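Field Methods, Unit 3: Sampling with Quadrats

Why sample at all
A full count of a plant population is seldom practical. The Stornulden meadow plot holds far more stems than a class can record in an afternoon, so density is estimated from small areas of known size. Each small area is called a quadrat.

Placement
Random placement: number both axes of the plot, draw coordinate pairs from a table, and set the lower left corner of the quadrat at each pair. Discard repeats.
Systematic placement: set quadrats at fixed intervals along a transect. Faster, but biased if the vegetation repeats at the same interval. The old plow ridges at Tedcombe are the standard case.
Stratified placement: divide the plot by habitat first, then sample each part in proportion to its area.

Edge rule
A stem on the top or right boundary is counted. A stem on the bottom or left boundary is not. Apply the same rule in every cell.

Estimate
N = (A / a) × m
A is plot area, a is quadrat area, m is mean count per quadrat. With A = 3,000 square meters, a = 1 square meter and m = 15, N = 45,000 stems. Report the standard error with every estimate.

Uneven cells
The formula assumes equal cells. If boundaries drift, measure each cell and divide its count by its own area before taking the mean.

Reading for Sunday: Dulska data sheets, both sites.
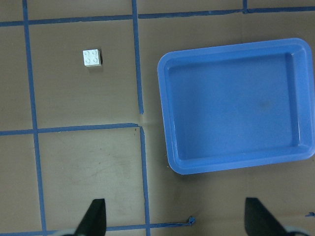

Fig. 3. Cells marked by hand with blue tape. Note the drift in the long vertical strip.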